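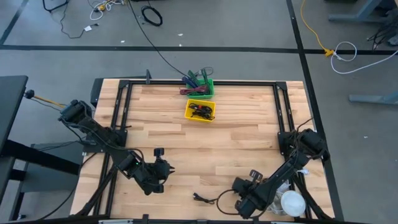
Halldóra Hviid, Product Reviewer
April 12, 2021
Print | E-mail

Holst Everlasting Dried Bunch, Large

Dried flowers are sold on one promise, that they last. Holst says its large bunch will hold its looks for two years. I have my doubts. The one I bought in August had faded on the window side well before winter was over, and the bunny tails had started to shed.

What you get for your $50 is pampas, bunny tails, wheat and some bleached ruscus, tied with string. No vase. The product page says "vase shown not included" in gray type under the price, so look for it. The bunch stands 28 inches tall, and a short vase will tip over under it.

Holst calls the stems "naturally preserved." I asked what that means and got a reply about care for the planet. Bleached ruscus is bleached. It may still look nice on a shelf - mine does, from across the room - but I would not pay extra for the word.

The Balico bunch is smaller and costs less, and the wheat in it was in better shape when I opened the box. The Morodmont one comes in a stiff sleeve, so fewer heads snap on the way. If you do go for the Holst, keep it out of the sun and away from the bathroom. Skip the $7 "refresh spray." It smells like hair spray and I saw no change.

Item no. 2324. Ships flat. No returns once the sleeve is open.

We use cookies to remember your cart and settings. Accept | Manage

Comments (3)

Villads Sveinbjörnsson
Mine has been in a dark hallway for over a year and still has its color. Maybe it's the window?

pampasmom
Shed all over my black couch. Never again.

R.T.
Does anyone know if Tiltex still makes the one with lavender?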